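Print this page | E-mail this page

Robot Club: Questions We Keep Getting

Hi! I'm Kirstin Munro and I look after the after-school robot club at Drestness. These are the questions that land in my inbox every fall, so I finally sat down and answered them all in one go. Last updated November 17, 2023.

When and where do you meet?

Room 109, right after the last bell, and we wrap up at 5. If you're picking someone up, please come to the side door by the bike racks. The front doors lock early and I can't hear knocking over the music (we do play music, and I don't choose it).

Does my kid need to know how to code?

Nope! Most of the club started from zero. Liis Juška runs a beginners' table where you learn to send the arm to a point, bring it down, and bring it back up again without hitting anything. That takes most people a couple of meetings. After that you pick a project and mostly learn by asking whoever is sitting next to you.

What are you working on right now?

The pushing project, which the kids named Fletis. The idea is that the arm has one straight finger and nothing to grab with, so if you want a block to be somewhere else, you have to shove it there. You type in something like "move the red star next to the green star" and the program has to work out where to put the finger, which way to push and when to stop. It sounds easy until you try it!

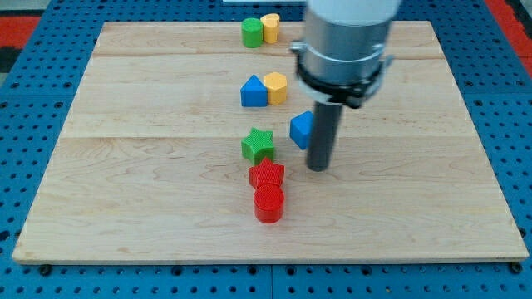
The Fletis board with all eight blocks out, two of each color.

Gun-woo Yoon wrote the part that keeps the fingertip a tiny bit above the wood, and Chae-won Cho is doing the part that reads the typed sentence. They argue a lot about what "next to" means. I stay out of it.

Why blocks? Couldn't it do something more exciting?

I get this one from parents mostly, ha. Blocks are great because they all behave differently when you push them. A cylinder wants to roll off to one side of the finger, a triangle swings around if you hit it away from the middle, and stars get their points hooked on each other and travel as a pair. Once you can handle those, you've learned a whole lot about friction and turning, and you didn't break anything expensive doing it.

Can I bring my own project?

Yes, please do. Talk to me first so we can figure out table time. Eun-seong Cheon is building a card shuffler called Koo this year and it has nothing to do with the arm at all, and that's totally fine.

Is there a competition?

There's one in December, the Hornik Open, and we're taking a team of 5. Everybody else is welcome to ride along and cheer. Teams get a fresh list of pushing tasks that morning and 12 minutes at the table, so we've been practicing with the timer on. If you're on the team, the signed travel form has to be in my mailbox before the break. No form, no bus, sorry!

How much does it cost?

Club is free. The Hornik trip isn't, but tell me if the money is a problem and we'll sort it out quietly.

Is the arm safe?

Two rules: hands stay off the table while the arm is powered, and one person always sits by the stop button with nothing else to do. Long hair gets tied back, hoodie strings get tucked in. If you forget twice in one meeting you're on cable-sorting duty, and there are a lot of cables.

Can my younger brother or sister come watch?

Sure, as long as an adult comes too. Bring homework or a snack for them, since a program that needs fixing isn't much fun to look at when you're six.

I missed three meetings. Am I out?

No! Come back. Ask Liis what changed and grab a seat.

Get club news by e-mail: enter your address to sign up for our newsletter. You can unsubscribe any time.

Contact: Kirstin Munro, Room 109, ext. 811 | © 2023 Drestness Robot Club | Back to top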